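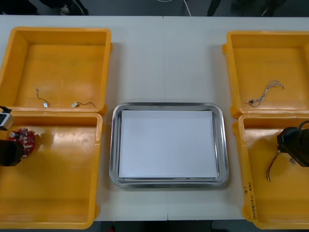
Brimevdale says the bus stop names are still wrong in the second file, and could the readme please say which spelling wins. Fair. The one in stops.csv wins. Always.

Datasets > Transport > Rural buses > Pralla timetable scrape

March, by the Pralla list maintainers

# Pralla rural bus timetables

Old printed timetables, typed up. 1,297 journeys, 241 stops, 4 operators. Mostly weekday services. Sunday ones are patchy, see below.

## Files

- stops.csv: stop id, name, village, which side of the road
- journeys.csv: one row per journey, operator, first and last stop
- times.csv: the big one. One row per call at a stop
- notes.txt: footnotes from the booklets, copied as printed

Times are 24 hour, no colon. 0705 not 7:05. If your spreadsheet eats the leading zero, import the column as text.

## Where it came from

Booklets handed out on the buses, plus a few panels copied down at the stops. Typed by hand, checked once by a second person. Checking was quick on the Pakport routes, the print is tiny and there are a lot of them.

## Known problems

- Stop names changed between booklets. We kept the newest one. Old names are in the alt_name column, when we rememberd.
- "Choi" is both a village and an operator. Use the operator column, don't search on the word.
- School day journeys are marked S. Some booklets used S for Saturday. Fixed where spotted.
- Request stops have no time of their own, so the field is blank. Blank does not mean the bus doesn't go there.
- Late journeys past midnight stay on the day they started. 0015 sorts to the top, sorry.
- Pakport to Brimevdale by the lower road: can be up to 90 minutes out in the afternoon. Two booklets disagree and we havn't picked one.

## Not in here

Fares. Live times. Anything with a map in it. Do not plan a real trip with this, the services have changed since.

## Using it

Free for any use, say where you got it. Corrections welcome, one per message, give the stop id and the booklet page if you have it. Bulk edits to times.csv take ages to check so please ask first.

## To do

Sunday services. Bank holidays. Tidy alt_name.

Contact the maintainers | Licence | Back to top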